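What Happens When an App Asks for Permission?

You open a new game on your tablet, and a small box comes up. It wants to use the microphone. Do you press Yes or No?
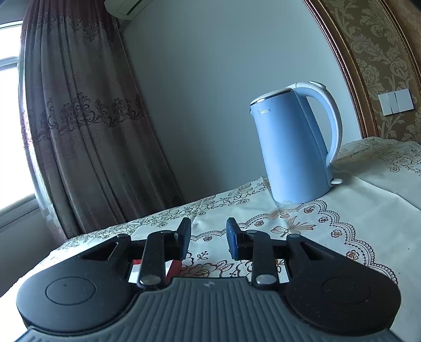
Every app lives in its own closed room inside the device. It cannot look into your photos or hear your voice by itself. The system software stands at the door and keeps the keys. When an app needs something from outside its room, it must ask, and you decide.

Let us take a drawing app called Flikitz. It asks to save pictures, and this makes sense — you want to keep your drawings. But if it also asks where you are, you can wonder why. A drawing does not need a map!

Sebastian is nine and he has a good rule. He reads the box aloud to his father before he presses anything.

You can also change your mind later. Open the settings, find the list of apps and choose one. There you will see everything it is allowed to use, with a little switch for each thing. Turn a switch off, and the key goes back to the system. The app may ask you again next time.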